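De : Peken
À : liste etudes-textes
Date : 2018-03-25
Objet : Re: [etudes-textes] Lecture de Jonas, chapitre 2

Bonjour à toutes et à tous,

Je réponds au message de Selden, que je recopie en partie :

> Je prépare la séance sur le livre de Jonas et je bute sur le chapitre 2.
> Le récit s'arrête, Jonas prie, et sa prière parle comme s'il était
> déjà sauvé alors qu'il est toujours dans le poisson. Faut-il lire ce
> psaume comme une pièce ajoutée ? Et comment le présenter à un groupe
> qui ne lit pas l'hébreu ?
> Autre point : ma bible et celle de Sasaki n'ont pas la même
> numérotation. Laquelle suit-on ?

Pour la numérotation, je propose de garder celle de l'hébreu, où le chapitre 2 commence avec le poisson. Plusieurs traductions, surtout anglaises, placent ce verset à la fin du chapitre 1, d'où le décalage d'un verset dans tout le chapitre suivant. Il suffit de le signaler au début de la séance.

Sur le psaume, les commentateurs sont partagés. Beaucoup y voient un poème qui a existé à part : le vocabulaire est proche du psautier, il n'y est question ni de Ninive ni du poisson, et le ton est celui de l'action de grâce. D'autres font remarquer que la descente de Jonas (à Jaffa, dans le bateau, au fond de la cale) se poursuit dans la prière jusqu'aux racines des montagnes, et que l'ensemble se tient. Je présenterais les deux lectures sans trancher. Le groupe d'août avait passé 25 minutes sur la seule question de l'origine et on n'avait plus eu le temps de lire le texte.

Pour des gens qui ne lisent pas l'hébreu, le plus simple est de donner deux traductions côte à côte et de faire relever les verbes au passé. On peut ajouter les psaumes 42 et 69, où l'on retrouve les vagues et l'abîme. Le chapitre 4 attendra la séance suivante, il demande une soirée à lui seul.

La salle de Dromirmont est réservée, 20 places. Prévenez-moi si vous ne venez pas. Les photocopies sont prêtes, avec une marge large pour les notes.

Bien à vous,
Peken 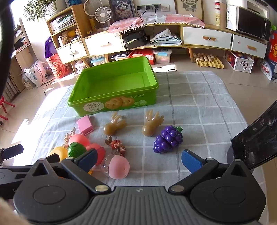
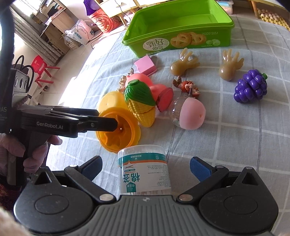

Sasaki : Merci pour ces précisions. D'accord pour la numérotation de l'hébreu, je corrigerai ma feuille. Je ne suis pas sûr en revanche qu'il faille laisser de côté le chapitre 4. Jonas y cite presque mot pour mot Exode 34, 6, et il reproche à Dieu cette miséricorde dont il a lui-même profité au chapitre 2. Si on lit la prière sans cette suite, le groupe risque de la prendre pour une conversion complète. Je peux préparer une demi-page sur le rapprochement et l'envoyer à la liste avant la séance.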